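The Second Arm

By the middle of July I had the spreadsheet memorized. Two arms, one bench, a gripper for each, and a line at the bottom that said "everything else" with 400 typed next to it, which was my guess at cables, film, tape and whatever we'd forget.

The Plillach quote was the one I loved. Real fingers! Not a clamp – a hand, with a little curl in it. The Donati quote was cheaper by 1,000 and came with a suction cup, and I kept opening it and closing it again like a fridge with nothing in it.

"Show me what the fingers do that a cup can't," my boss said, so I went down to the Pikell bench and put out the big orange bottle, the one with ridges at the end and labels all over it. There were beads of water on top. I got down with my chin nearly on the green surface and watched the hand come in under it.

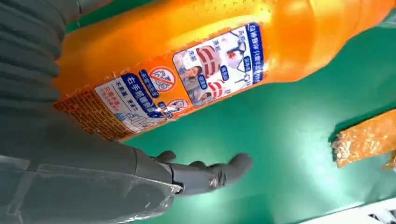
What It Cost

I ran back upstairs and moved things around. The second bench stand could wait until August. The spare controller could come from Nornstead, used, with 38 hours on it. I cut my lovely "everything else" in half and felt it in my stomach.

Then I turned the screen toward my boss, who read every line twice and put a finger on the gripper row.

"It says 2."

"Two arms," I said. "Two hands."

She scrolled up, scrolled down, and asked for a pen.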